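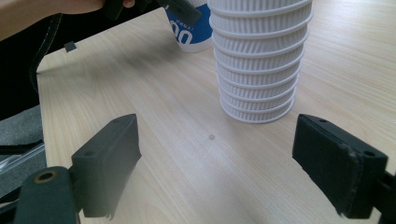 Light wooden tabletop with a fine, pale grain.

Illton Household Repair Log

Records of small repairs to furniture and household goods, collected at the Illton repair mornings and typed up from paper cards.

Version 3. Last updated May 24, 2019.
Maintainer: Nermin Saraç
Data entry: Sreekumar Joseph, Manikandan Kamath

What is in it

The log holds 1,294 records. Each record is one item brought to one session. If the same chair came back in a later session it has a second record, and the two are linked through the earlier_id column. Sets are entered as one record unless the pieces had different faults.

Most of the records are for wooden furniture: tables, chairs, stools, shelves and a good many drawers. The rest is lamps, small kitchen goods, bags, toys and clocks. Clothing was handled at a separate table with its own cards and is not included.

Files

repairs.csv
The main table, one row per item.

sessions.csv
One row per session, with the hall used and the opening and closing times. Early sessions were held at Mathew Hall and later ones at the Flerotberg Rooms.

materials.csv
Glues, oils, waxes, screws and cloth used up in each repair. Joined to the main table on item_id.

cards_notes.txt
Remarks from the backs of the cards, in the order they were typed. Not every remark could be matched to an item. Those that could have the item_id at the start of the line.

Columns in repairs.csv

item_id: number given at the desk. Not continuous, as spoiled cards were thrown away.
session_id: matches sessions.csv.
category: one of 8 values, listed at the foot of sessions.csv.
item: free text, as written by the owner.
main_material: wood, metal, plastic, cloth, glass, mixed or unknown.
fault: free text, as written by the repairer.
fault_group: added during typing. See below.
minutes: time at the bench, to the nearest five minutes.
outcome: fixed, part fixed, not fixed, advice only.
earlier_id: filled in for repeat visits only.

Fault groups

The groups were drawn up by Shoaib Hashmi, who also ran the furniture bench. Loose joints, split wood, worn surface, missing part, seized, electrical, torn, other. An item with two faults is put under whichever took longer to mend. Water rings, scratches and heat marks on table tops all go under worn surface, even where the repairer wrote "stain" on the card. Veneer that has lifted goes under split wood. We know this is a poor fit and may give it a group of its own.

Known problems

Minutes were not written down at the first 3 sessions and are blank. They should not be read as zero.

"Oak" and "pine" in the item column are what the owner thought the wood was. The bench did not check. Please don't use these entries to work out which woods fail most often.

"Fixed" means the repairer was content when the item left the room. There was no follow-up. A repeat visit is the only sign that a repair did not hold, and people with a failed repair may simply not have come back.

Cards from the March session got damp in storage. Aravind Venkataraman read what could be read, and doubtful words have a question mark after them in the fault column.

Glue is recorded by type only. Some cards say "wood glue" and nothing else, and these have been left as they are.

Personal details

Owners' names, street names and telephone numbers were on the cards and have been left out of all files. Repairers are not named in the data. If you find a personal detail in a free text column, please tell the maintainer and it will be taken out in the next version.

Changes

Version 3: added materials.csv, corrected outcome for clocks, merged "stool" and "footstool".
Version 2: added earlier_id.
Version 1: first release, main table and sessions only.

Use

Free to copy, change and share. Please name the Illton Household Repair Log and give the version number. Scans of the cards are held by Arkero and are not part of this release.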